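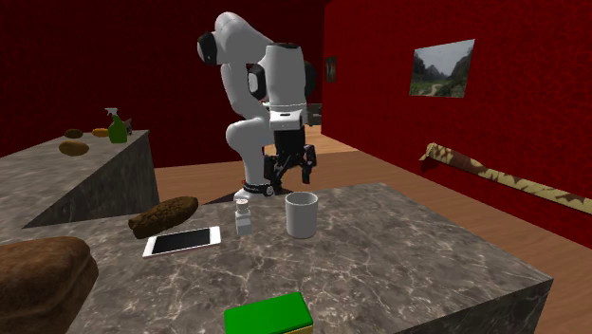
ravindra_pal
Simulated kitchen's up and running! Next job is getting the arm to clear the worktop: cup, bottle, phone, bread. I reckon we'll have real ones doing this at home in 2 years!

Gistau
Love it, but no chance. A cup, fine. Bread squashes.

mudgway_a
Squashes in real life, you mean. Still, I'd happily start with cups!

ravindra_pal
Cups first, then. I'll set up 80 tries tonight and post the results, bread included :)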